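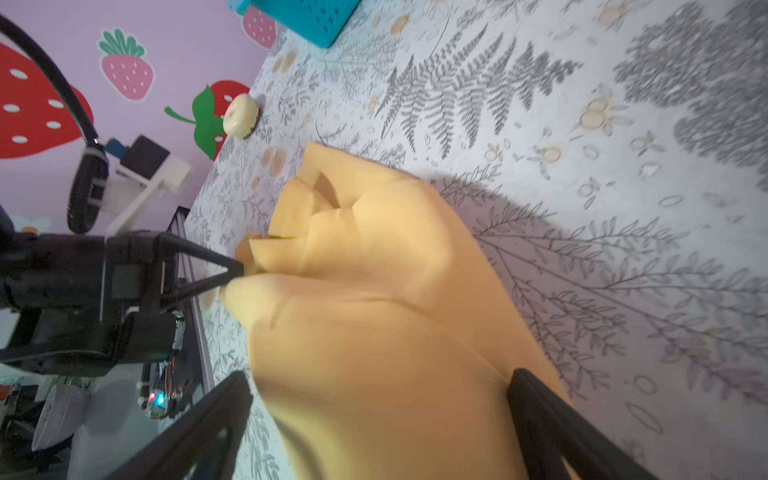
Mercedes Bedoya has a low opinion of the word "decluttering," and she has cleared out houses for a living for 19 years. I went to see her at her office in Zamthorpe expecting a sales pitch. I had read the books and tried the methods, and my hall closet still won't shut.

"Most of it is shopping," she said, before I had my coat off. "People buy bins. Then they have the same stuff, plus bins."

That was a promising start, though I should point out that Bedoya also charges by the hour, and she has a course coming in July. I asked what a person gets from the course that they couldn't get from a free afternoon and a few trash bags.

"Company," she said. "I don't pretend it's a secret. Somebody sits with you while you decide, and you don't wander off."

I asked about the claim, repeated in every magazine I pick up, that a tidy house makes for a calm mind. She made a face. Some of her clients feel better afterward, she said, and some of them get on the phone with a sister they haven't spoken to in years and have a terrible week. She doesn't keep records on it. I would have liked it if she did, and I told her so.

"What would I write down?" she said. "Mood, 2 out of 10?"

Linens are where she sees the most waste of effort.

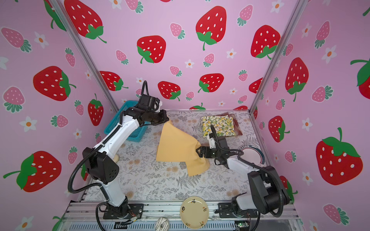
"Everybody wants to learn to fold a fitted sheet," she said. "I can fold one. It takes me longer than it's worth. Roll it up, put it in its pillowcase, close the door."

She is harder on the rule that anything you haven't used in a year should go. One client, Wálter Zapata, followed it and gave away his mother's good tablecloth, then spent $142 replacing it with one he doesn't like. Bedoya thinks the year was picked because it sounds fair. I think she's right, but her own rule — keep it if you can say when you'll use it next — doesn't seem much firmer to me. I could tell her I'll use my fondue pot at New Year's. I've been saying so since I bought it.

"Then I'd ask who's coming," she said.

I had no answer to that. I did ask how many of her clients call her back with the same mess, and she guessed 40 percent, then said it might be more. She wasn't embarrassed. Her partner in the business, Yesenia Bermúdez, wants to sell those people a yearly plan, and the two of them are still arguing over it.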